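Maltiven Community Workshop, Bovdale
Bench and storage inspection - checklist with comments
Date: June 5, 2018
Inspected by: Siham El Fassi
Checked by: Cheng-en Kwan
Sheet no. 2381

Ratings: P = pass, A = action needed, N/A = not applicable

1. Exits and aisles
1.1 Main aisle clear to full width - P
1.2 Rear door opens from inside without a key - P
1.3 Exit sign lit - A. Flickers on start-up. Replace tube.

2. Fire
2.1 Extinguishers in place, gauge in green - P. Next service due August.
2.2 Oily rag bin has lid, emptied daily - A. Lid present, hinge pin missing. Lid does not close on its own.
2.3 Finishes locked in metal cabinet - P

3. Electrical
3.1 Cords free of cuts and tape repairs - A. Cord on the small belt sander is taped near the plug. Tagged out.
3.2 Test tags in date - P, except shop vacuum, tag 518. Out of date, removed from use.
3.3 Emergency stop tested - P. Tested at the saw and the planer.

4. Dust
4.1 Collector bag below fill line - P
4.2 Ducting joints sealed - A. Gap at the second elbow. Foil tape is holding for now - clamp required.
4.3 Masks in stock - P

5. Benches and work surfaces
5.1 Benches level, no rocking - P
5.2 Fasteners flush or below surface - P. One screw at the vise bench was proud and was driven down during the visit.
5.3 Boards free of splinters and open joints - P. Sand edges lightly at next clean-up.
5.4 No food or drink on benches - A. Coffee cups at the glue station. Signs to go up.

6. Racking
6.1 Load plates fitted - P
6.2 Heavy stock on lowest level - A. Hardwood offcuts on the top shelf of bay 127. Move down before the bay is used again.
6.3 Uprights undamaged - P

7. First aid
7.1 Kit complete - A. Eyewash bottle expired, burn gel low.
7.2 Contact list current - P

All A items to be closed and initialled before the next inspection. Items 3.1 and 3.2 stay out of use until retested.

Maltiven Community Workshop, Bovdale | Contact the office | © 2018 | Back to top 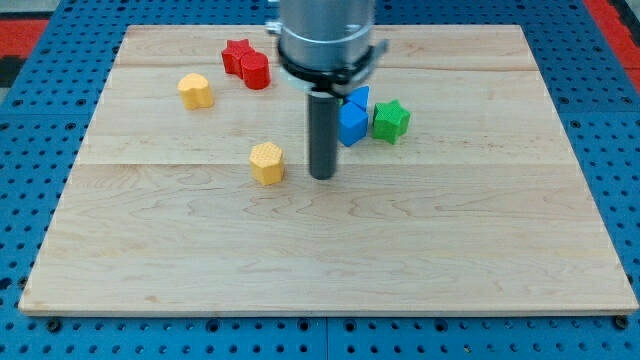 Pale wooden board on blue pegboard table.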